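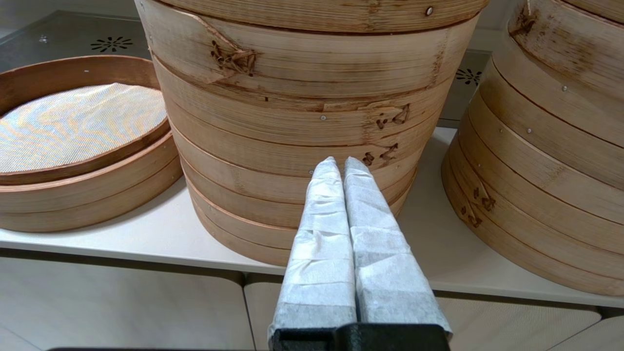

Wrapped fingers on the steamers, September, afternoon session

Home | Notebook | Grippers | Arms | Parts shelf | Contact

Picking up from the morning, when I left the Girnside controller on the old force limit and wondered for far too long why everything felt so timid. Kalkidan Derese spotted it over my shoulder (thank you, Kalkidan, I owe you a coffee). Limit is now 33 and I've written it on the card by the keyboard so we don't do this dance again.

The question for today was whether the covered fingers are any better than the bare Harex ones on bamboo. I'm fond of steamers as a test object, I'll admit. The rims flare a little over the tier below, and there are rattan knots and little rivets for a fingertip to catch on, so a gripper that behaves itself here will probably behave itself with most things in a kitchen.

Bare fingers first, 29 tries at lifting a top tier, and 6 of them slipped. Then the covered pair, same number of tries, and only two slips, both when I came in too near a knot. I was so pleased I ran down the hall to tell Yung-ching Sin, who very sensibly asked whether I had changed the approach angle as well. I had, a bit. So that comparison has to be done over with the angle locked, and I'd ask everyone not to quote my numbers until then!

After that I spent a happy half hour on rim grasps from overhead. The Weldu wrist camera copes well with the weave, better than I expected given how busy the pattern is, but it gets soft on whatever part of the rim is nearest.
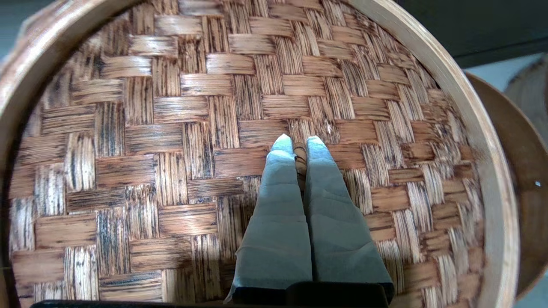
Wrist view over the woven floor, covered fingers, closed nearly all the way.

Still to do: lock the angle and repeat both sets, try the Makirer pads if they ever arrive, and ask Hagos Endale where the cycle counter went (it read 1,912 when I last saw it).

Comments

Getachew Tilahun: Did the covering creep down the fingers at all? Mine did on the long runs.

Letay Zeleke: I'd leave the limit at 33 for the repeat, please, even if it's tempting to fiddle.

Hagos Endale: Counter is in my drawer, sorry. Bringing it over after lunch.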